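The Long Rewrite
How a small drama about a ferry town found its shape in the script room

06/03/2019

The first draft of Dravammont ran to 15 scenes set on a boat and almost none on land. By the time the cameras rolled, only two of the boat scenes were left. The series, produced by Gelix with the smaller company Dromer, is set in a port town where the ferry line is closing. Over 8 episodes it follows one family who run the ticket office.

It took 9 drafts to get there, which is not unusual for a series of this kind. What is less common is that the producers kept every one of them and let us read through the pile.

Draft one is a thriller. There is a missing deckhand, a bag of money and a storm. The family hardly comes into it. Notes in the margin from the script editor are short and mostly ask the same thing: who is telling this? In draft three the deckhand is still missing, but the older daughter has started asking the questions, and the scenes get longer and quieter.

The big change came in draft five. The money went, and with it most of the third act. In its place is a dinner that takes up nearly all of episode six. Five people sit down to eat and one of them has already sold the house. The writing team says it was the first scene that made it through to the end without being touched again, apart from one line about the soup.

Humor was a problem for longer. Early versions kept the jokes for a single character, an uncle, and the table reads showed that people waited for him and drifted when he was gone. The team spread his lines around. The mother got the best of them, and the uncle was cut down to four scenes. He is better for it.

Dromer came on board in July, after the pilot had been written but before the rest was outlined. It asked for a summer story line to sit against the winter one, and the writers resisted for several weeks. The summer scenes that made it in are brief - a swim, a bike ride, a long wait at a bus stop - and they carry most of what we learn about the father.

The port itself was found late. Montecinos, the town that stands in for the fictional one, has 3475 residents and a harbor that is still in use, so filming had to fit between arrivals. Two chase scenes were rewritten as conversations after the first location visit, when it became clear that the pier was too short to run down for more than a few seconds. The script simply has the characters walk to the end and stop.

Reading the drafts in order, you notice how much of the plot moved offstage. We never see the last ferry leave. The daughter hears about it on the phone while she is filling out a form, and she finishes the form before she says anything. In draft two the same event had a brass band and a crowd.

A second season has been outlined but not ordered. The outline is nine pages long and begins with the ticket office locked and the uncle looking for his keys.

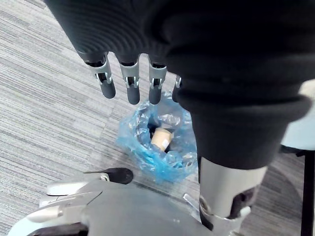 Robotic hand with a black knit covering, over striped carpet.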